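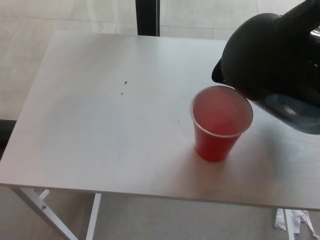
*Filled nearly to the brim: the red-pink drink at the Worum tasting table.*

I went along to Worum on Wed 26 May meaning to stay for one drink and a quick look round, and I came home three hours later with a pink tongue and a page of notes I can hardly read. So this is a slightly longer news item than the editor asked for (sorry!), but the gist is simple. The Worum hall on Villaseñor Street has started a free cordial table, it runs every week until the end of summer, and anybody can walk in.

The idea comes from Aleksandra Żak, who has been making cordials in her own kitchen for years and giving them away to people who admired the colour. In March she asked if she could borrow the big room at Worum for an afternoon and put out a few jugs. She expected a handful of neighbours. The sign-in sheet had 49 names on it by the time she packed up, and a fair few people, me included, walked straight past the sheet without noticing it was there.

"I ran out of cups before I ran out of drink," she told me. "I'd rather it was that way round, but it was a bit of a panic. We were rinsing them in the little sink out the back."

Worum has now given her the room on a regular footing. It's the carpeted one, on your left as you come in, and if you've been to the language classes you'll know it. Having anything red near a pale grey carpet made me nervous all afternoon, I must say. Aleksandra is much calmer about it than I am. She has a bottle of soda water and a stack of old tea towels under the coats, and she says she has got blackcurrant out of worse.

The drinks change each week depending on what she has made. The one everybody wanted this time was the rhubarb and raspberry, a proper deep red once it's in the cup with a lighter, pinker look on top, and sharp enough to make your ears move. I had two. There was also an elderflower, which I found a touch sweet, and a ginger one that I approached with caution and then went back for. None of them have any alcohol in them, which a gentleman in the queue asked about twice.

If you want to make the red one at home, she was happy for me to pass on the method, though she doesn't weigh things and got quite evasive when I tried to pin her down. You chop your rhubarb, put it in a big pan with enough water to nearly cover it, and let it go soft over a low heat with the lid on. The raspberries go in for the last few minutes only. Then you strain it through a cloth, overnight if you can bear it, and don't squeeze the cloth or the whole lot goes cloudy. (I squeezed mine at the weekend. It went cloudy. It tasted fine.) The juice goes back in the pan with sugar and the juice of a lemon, just until the sugar has melted, and after that it's into clean bottles and into the fridge. She reckons on some 10 days before it starts to lose its edge.

For serving she thins it with cold tap water in a pitcher, and she won't be argued with about fizzy. Fizzy hides the rhubarb, apparently. I tried it both ways when I got home and I'm afraid I like it fizzy, so please don't tell her.

She is also very firm on pouring. Slowly, spout close to the cup, and keep going until it's properly full. "People have come out in the rain for this," she said. "I'm not giving them half a cup." I asked whether it wasn't asking for trouble, walking about with a cup that full on a busy afternoon, and she said people should stand still and drink it, then. Most of them did! There was quite a crowd standing very still along the windows, now that I think of it, all sipping the top off before they dared turn round.

The clear cups are something she and Joris Mertens had a small disagreement over. Joris does the bookings at Worum and would have liked to use the hall's own mugs, of which there are a great many, all brown. Aleksandra said there was no point spending a day straining something to get that colour and then serving it in a brown mug. They settled it by collecting the plastic cups at the end, washing them and putting them back in the cupboard for next week, so please don't bin yours. There's a washing-up bowl by the kitchen hatch and somebody will point you at it.

Money, briefly. It's free, there's a jar, and the jar goes towards sugar, lemons and bottles. On the opening afternoon it took £169, and Joris has asked me to say thank you for that, and also to say that whoever put in the foreign coins can have them back if they'd like them. What's left over at the end of the summer will go on a second strainer and possibly on replacing one or two of the older tables. I rather like the old tables myself. They've picked up their smudges over the years and you don't feel you have to be careful with them, but I'm told a couple of them have a wobble.

Fruit is the other thing they're after. If you have a rhubarb patch that has got away from you, or currants coming on later that you won't get through, Aleksandra would love to hear from you. You can leave fruit at the Worum front desk any morning with your name on the bag. She has already had a good load of rhubarb from the allotments at Rirnuren, where it seems to be growing faster than anyone can eat it, and she has her eye on their gooseberries. Please pick out the worst of the leaves before you bring it in, and don't bring anything that has been sprayed.

A few people asked me about bottles to take away. She isn't selling any, and she isn't planning to, so there's no use waiting about at the end looking hopeful (I tried). But there will be a making afternoon in the Worum kitchen later in the summer for anyone who'd like to learn it properly, and you'd go home with a bottle of your own from that. The kitchen is small, so you'll need to put your name down with Joris beforehand. Bring an apron and an empty bottle with a lid that fits.

The table opens at 2 and goes on until the jugs are empty, which last time was well before the hall closed, so I'd come early if you have your heart set on a particular one. Children are very welcome and there's a weaker mix for little ones, just ask. The bus stop outside Grulteck is the nearest, and from there it's a short walk past the chemist and in through the side door, as the front steps are still being mended.

Next week she's promising blackcurrant, made from fruit she has had in the freezer since last year and wants rid of. I'll be wearing something dark.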